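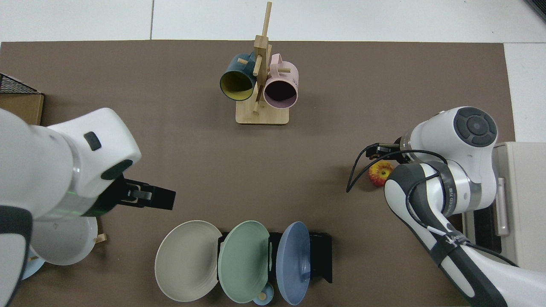
*Two arms share a mat with mugs, plates and an apple at the Sivitz workshop in Grernidstead.*

# The Long Road to a Cleared Table

For decades, the makers of household machines have promised relief from the dishes. The dishwasher kept part of that promise. It washes, but it does not load itself, and it does not put a mug back where the family keeps it. The Sivitz program, now in its second year, was set up to measure how much of that remaining work a pair of robot arms can do.

The answer so far is mixed. In June the program ran 88 trials of a short kitchen routine: hang a mug on a peg, stand a plate in a slot, pick up a piece of fruit and set it down elsewhere. Fruit gave the least trouble. Plates came next. Mugs were the hardest, and 16 of the trials were stopped by a person before the mug reached its peg.

"A mug handle is a small target," said Vesela Berisha, who directs the program. "The arm must know where the handle is, which way it faces and how far the peg tilts. A child of six does this without looking. We are still working on the looking."

Plates pose another kind of problem. A rack holds them close together, and a gripper that takes hold of one can push against its neighbor. People correct for this by feel. The program's arms depend mostly on their cameras, and a glossy rim under bright light is easily misjudged.

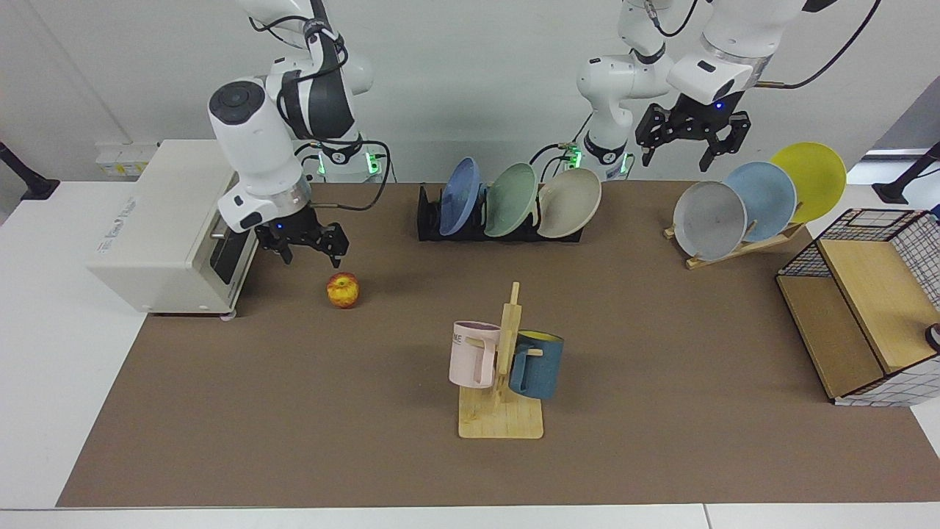 The layout of the table is changed between sessions, so that a routine learned in one arrangement must be carried out in another. Success rates fall when this is done. Berisha regards that drop as the most useful number her group reports, and she would like to see other laboratories publish theirs.

Aleksandra Krawczyk, who reviews home equipment for the Jurić Foundation, takes a cautious view. A machine for the home, she noted, must work beside children and pets, in poor light, with dishes its makers have never seen. It must also be quick. The routine takes the arms around 6 minutes, and most adults would finish it in well under one.

Commercial interest continues all the same. Clirex, which supplies small factories, has asked to try the plate routine on its own packing line, where the parts are of one size and always arrive in the same place. Krawczyk expects shop floors to see working systems well before kitchens do. Berisha agrees on the order but declines to give a date for either. Her group will return to the mug routine this fall, with a new set of pegs and a wider choice of handles.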